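# Wutov hand coffee grinder, two months in

Bought from Zenirwood for £58. I paid for it myself.

I don't trust product pages with a lot of praise on them, and the Wutov had 203 reviews when I looked, nearly all of them five stars and a good many written in the same cheerful tone. Several used the phrase "café quality at home". I have had bad coffee in plenty of cafés, so I wasn't sure what I was being promised.

My old grinder was a Barua, which I'd had for seven years and which had begun to slip on the coarse settings. I make a cafetière in the morning and a small pot on the hob after lunch, so I need something that can go from coarse to fairly fine and back again without a fuss. I don't make espresso and can't tell you whether the Wutov is any good for it. The box says it is. The box says a lot of things.

It arrived in September, a day later than the tracking page said, in a carton far bigger than it needed.
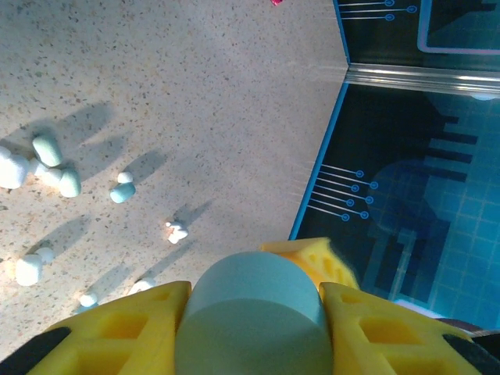
The grinder itself is a plain steel tube with a folding handle and a catch jar that screws on underneath. It feels solid in the hand. The handle has a wooden knob, and the knob came loose in the first week. It tightens with a small screwdriver (not supplied) and then works loose again. I've put a spot of thread glue on it and it has held so far, though I don't see why I should be the one doing that.

## Grinding

For the cafetière, it's good. I'll give it that without much argument. The grounds are even, there's less dust than I was used to, and the last mouthful in the cup isn't sludge any more. Five minutes after washing up there's no grit in the sink either, which I did notice.

Finer settings are where I start to disagree with the reviews. It will grind fine enough for the hob pot, but it takes a lot of turning, and with light roasts the handle catches and jumps. "Effortless" appears twice on the product page. I'd call it a decent bit of exercise before you've had any caffeine. Dark roasts are much easier, and if that's all you buy you may wonder what I'm moaning about.

The setting ring clicks, and the clicks are firm, but there are no numbers on it. You're meant to close it all the way and count back each time. After you've cleaned it the starting point seems to shift a little, so my notes from one week are no use the next. The Barua had a crude scale on it that I could read without my glasses. I miss that more than I thought I would.

## Cleaning

The leaflet says to brush it out weekly and never wash it. No brush is supplied, or none was in mine. I use an old pastry brush. Taking it apart is simple enough, though there's a thin washer that likes to stick to the burr and then drop off over the plughole.

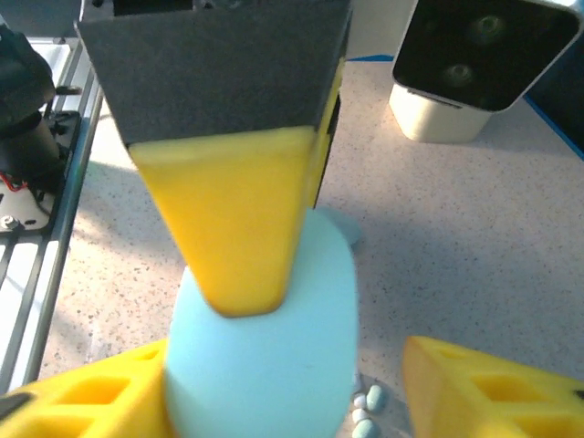
I asked Zenirwood about the brush and the loose knob in one email. They replied quickly about the brush, offering to sell me one, and said nothing on the subject of the knob. I wrote again. The second reply was a link to the leaflet.

## Against the Zekia

Mahsa Kordestani, who lives two doors down and drinks more coffee than I do, lent me her Zekia for a weekend so I could try them side by side. We used the same beans and the same pot. The Zekia was quicker on fine settings and its ring is numbered. It's also louder, a horrible scraping sound, and the jar holds only enough for one person unless you fill it twice. In the cup I couldn't pick one from the other. She said she could. I swapped the mugs round while she was on the phone and she chose the other one, so make of that what you will.

The Zekia costs a good deal more. I wouldn't pay the extra.

## Would I buy it again?

Probably, at this price - and only for coarse or medium coffee. I'd want to see it in a shop first and give the knob a twist. The "lifetime guarantee" turns into two years once you read the leaflet, and covers the burrs but not the handle, so the one part of mine that has gone wrong isn't included.

Good points: even coarse grind, solid body, jar big enough for two mugs.

Bad points: loose knob, no numbers on the ring, hard going with light roasts, no brush, and a seller who reads half your email.

Three stars. I'll change that if the thread glue gives up.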